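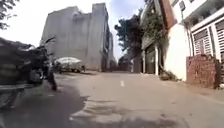 Lane with center dash, shadow from the left side

To: Wesomier Workshop list
Subject: Re: Prander rover, reference views for the lane follower
7 February

Dear members,

Thank you to Lü for the question quoted below.

> The lane follower lost its line again at log entry 3175. Is the
> threshold too high, or are we asking it to track paint that is
> not there? Please send views before I change anything.
> Lü

The threshold remains at 67 and should stay there until the classes have been reviewed. In the first view the short white dash is a fair target, but the large shadow has ragged edges and must not be labeled as a boundary. I propose a separate shadow class.

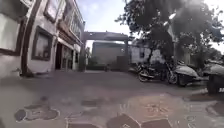 Stone-paved courtyard, looking toward the roofed gateway

The courtyard has dark inlaid shapes and a reddish circular motif in its paving. These should be marked as drivable - the present model has no class for decorative stone. The parked motorcycles on the right belong under obstacles.
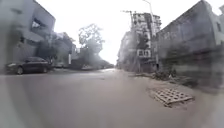 Wide street without lane markings; drain grate at right foreground

With no painted line available, the planner must hold its course by the road edges. Rubble along the right side makes that edge irregular. The grate should have its own label, as the rover's front casters are narrow.

Members are asked to send label corrections in batches of five. The wheel encoder order from Onham will be handled in a separate thread.

Respectfully,
Amado Soriano
Software coordination, Wesomier Workshop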